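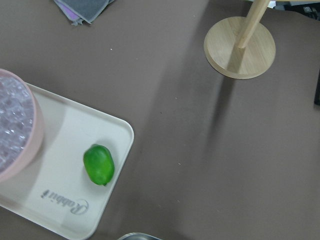
Iona says I'm doing the sourdough backwards, that you feed the starter at night and bake off it in the morning, and that no loaf made from a starter fed at breakfast ever amounted to much. She told me this over the phone while I had dough up to both wrists, so I couldn't even hang up on her!

February 11, 2021

Well, she can say what she likes, the breakfast-fed loaf is in the oven right now and it is ENORMOUS. I keep going back to look through the door. It has an ear on it, a real one, the kind I've been trying to get since before Christmas, and the whole side has lifted up like the hood of a car.

What I did differently: 478 grams of flour in total, most of it the plain white from Tennant and the rest that gritty rye I picked up in Plosby and have been scared of. I held back some of the water until after the salt went in. Then I left it alone for longer than I wanted to, on top of the fridge, with a shower cap over the bowl (clean!). It was jiggly when I tipped it out – properly jiggly, like a water balloon – and for once it didn't spread all over the counter and glue itself to the scraper.

I think the cold kitchen has been my trouble all winter. The book says four hours and I have been obeying the book. But whoever wrote that book has a warm house. Mine needed closer to seven, and I only found that out by forgetting about it while I was on the phone with the Gindeck people about the boiler. They can come in 2 weeks. Two weeks! Fine. The dough and I will wear sweaters.

Later. It's out. I let it sit on the rack for as long as I could stand it, listening to it crackle, and then cut the heel off and ate it standing up with too much butter. The crumb is so good. Big shiny holes near the top, tighter at the bottom, and the rye makes it taste a little like beer and a little like nuts. The crust on the underside is darker than I'd like. Next time I'll slide a baking sheet onto the rack below and drop the oven by 225... no, 25, I'm tired. Lid off for the last part as usual.

I sent Iona Rankin a photo of the slice with no words at all. She wrote back "hm." I am choosing to frame that.

Things to remember for next time:

- feed at 7, mix by 11
- hold back a splash of water
- wait until it wobbles and never mind the clock
- more rye??

Still haven't called Zimberg about the coat. The snow's coming down again and I have half a loaf left, plus enough starter in the jar to try the seeded one tomorrow. I want to do the overnight fridge rise with that one, so maybe I'll mix it before bed. Which would mean feeding at night. Not telling her.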